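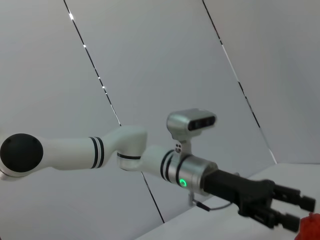 A green light on a robot's wrist means the controller has no complaint. Too many of us read it as "safe to reach in," and I think the people who write our procedures should stop letting us.

In January an arm at the Urkley packing lab closed its gripper on a technician's thumb. The cell had been standing still for 13 seconds. The light was green. She reached in to straighten a part, the wrist camera found the part again, and the program picked up where it had stopped. She had a bruise and a split nail. The report put it down to operator error and asked for refresher training.

I have read that report several times and I disagree with it. The arm was waiting on a vision result. From outside the cell, waiting and stopped look the same. The light did what it was set up to do, and the technician did what she had seen others do on most shifts. The log shows 355 short pauses of this kind in the month before, and staff reached in during many of them.

Retraining leaves all of that in place. What I would change is the restart. If a pause goes past 8 seconds, the program should need a button press from outside the cell before the arm or the fingers move again. At Vieira, where I worked before, we ran it that way. It cost us around five minutes a shift, and operators grumbled for a week.

The usual objection is throughput. Urkley's target is 300 picks an hour, and managers there say a manual restart would put it out of reach. It might. Then the target was set by counting on people to clear parts beside a live gripper, and it should come down.

28 Oct 2025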